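Setting the finger gap on the wrist camera view

I've had the Censide cell at Drestudham for more than 2 years now, and the job I get asked about most is squaring up the gripper after the finger pads have been changed. It's fiddly the first time, but you'll soon get quick at it!

I always do it in the simulator first, then on the real arm. Load the cell model, send the arm to its park pose and open the fingers all the way. Our controller shows the opening as a raw count, and fully open on mine reads 900. If yours stops short, check the pads are seated properly before you touch any settings (I wasted a whole afternoon in August learning that one).

Next, close in slow steps to 300 and stop. Both fingers should have moved by the same amount. If one lags, go into the Kruger settings page, nudge the offset for that side and start again from fully open. Mine ended up at 279 on the closed stop, but don't copy that, yours will be different.

Then switch to the wrist view and look straight down the fingers with nothing between them. You want a clear gap and a good look at the inner pad face.

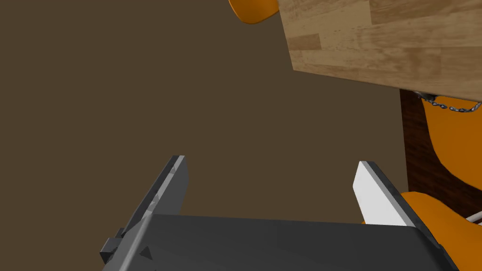

Elmarie Ngubane wrote in to say she saves the offsets under a new name before each pad change, so going back is just a matter of loading the old file. Good tip, and I do the same now. Once you're happy, save, restart the controller and run the open and close steps once more.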